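Thread on hand-held demonstration capture for two-gripper tasks. Notes from the Ustholm work, mostly on things that cost me time. No product pitch. 1/

Setup first. The operator holds a gripper in each hand and does the task directly. No arm in the loop. Each gripper carries a wide lens camera, and the pose comes from the video plus inertial data. The policy is trained on that and later runs on a pair of arms with the same fingers. 2/

The older method at Flirkeck was remote control: leader arms on one side, follower arms on the other, operator watching both. It gives you joint angles for free and every recorded motion is one the robot can make, by definition. It's also slow, and operators tire quickly. 3/

I still use remote control for anything with contact force that matters. Seating a connector, closing a tight lid. With a hand-held tool the operator feels the force through the handle and corrects for it without thinking. None of that correction is in the recording unless you have a force sensor. We don't. 4/

For pick, hand over, place, the hand-held tool wins. Setting up takes 20 minutes, including the mapping pass. The same task by remote control used up most of a morning before the first usable episode. 5/

Mapping pass: walk the tool slowly through the workspace before recording anything. Look at the table from both ends. Tilt up, tilt down. If you skip the tilt, tracking drops the first time an operator reaches high, and you find out during processing, when the room has already been rearranged. 6/

On episode counts. We recorded 150 episodes of the handover task. I wouldn't read much into that as a target. The early ones were all recorded from one side of the table, and the policy learned that side of the table. 7/

What changed the result was varying the start. Move the object between episodes. Rotate it. Change which hand goes first. Operators settle into a rhythm and put the object back in the same spot every time, so I now hand them a list of start positions and have them work down it. 8/

Finger opening. On the Rimell grippers we read it from markers on the fingers, through the same camera. Cheap, no wiring. The weak point is partial closure on a thick object, where a marker can turn far enough from the lens that detection flickers. Calibrate fully open and fully closed at the start of every session. Fingers get swapped and someone always forgets. 9/

Clock sync between the two tools. A 2-frame offset is enough to ruin a handover. The policy sees the receiving hand close before the giving hand opens, or the reverse, and learns a drop. 10/

Fix for sync: show both cameras the same changing code on a screen at the start and at the end. Start only isn't enough. Clocks drift over a long session and you want to measure by how much. 11/

Operator speed. People move faster than the arms can. Then the trajectory gets clipped at playback and the timing of the grasp shifts. I ask for a slow, even pace and reject episodes over the velocity limit by script. Asking alone doesn't work for longer than a few episodes. 12/

Pauses are the other problem. If the operator stops to think halfway, the policy learns to stop halfway, and some policies never start again. Trim the pause or throw out the episode. I throw it out. 13/

Someone asked how I pick objects.
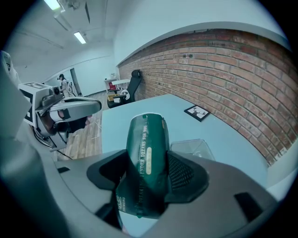
Object choice for two-hand work starts with whether one hand can hold it steady while the other comes in. Upright cylinders are good for this. They look the same from most sides, so the grasp angle is forgiving, but I like to have print on them for reviewing rotation. The dark green one between the black pads has "DREAMING TENDER DREAMS FOR YOU" running vertically down its side, and any twist in the fingers shows up as the lettering moving across the view. The clear container to its right is the harder object. Transparent plastic gives you edges and reflections and little else, so I want more start positions for it than for anything opaque. 14/

Background matters as well. Brick is good for tracking because it's full of corners. A plain white wall is poor. If your room is all white wall, put posters up before the mapping pass and leave them there until the last episode is done. 15/

Wide lenses bend straight lines hard near the rim. Calibrate each lens separately, even for the same model from the same batch. I shared one calibration between the two tools for a week in June and the relative pose was off by enough to miss handovers. Redid everything. 16/

Relative pose between the hands is worth feeding to the policy as its own input. Two absolute tracks, each with its own small error, give you a bad estimate of the gap between the fingers. The gap is what the handover depends on. 17/

Processing: we use Abugri for the pose solve, then a local script that flags jumps, missing marker frames and speed. Flagged episodes go to a person. Review at double speed is fine for everything except the grasp itself. 18/

Reach check before training, every time. A human wrist goes places a robot wrist can't. Run each trajectory through the arm's kinematics and drop the ones that fail. If you lose a lot of episodes at this step, move the robot base before you record more. 19/

Still open for me: how to capture failed grasps that recover. Operators using their own hands rarely fail, so there's almost no recovery data. Staged failures look staged. The remote control set has plenty of real ones, and I'm mixing those in now. Will post numbers when the Ustholm arms are back from service. 20/

Reply to a DM, since it may help others: yes, tape the cables to the operator's forearm. A loose cable tugs on the tool at full reach and you get a small jerk in the data at the same place every time.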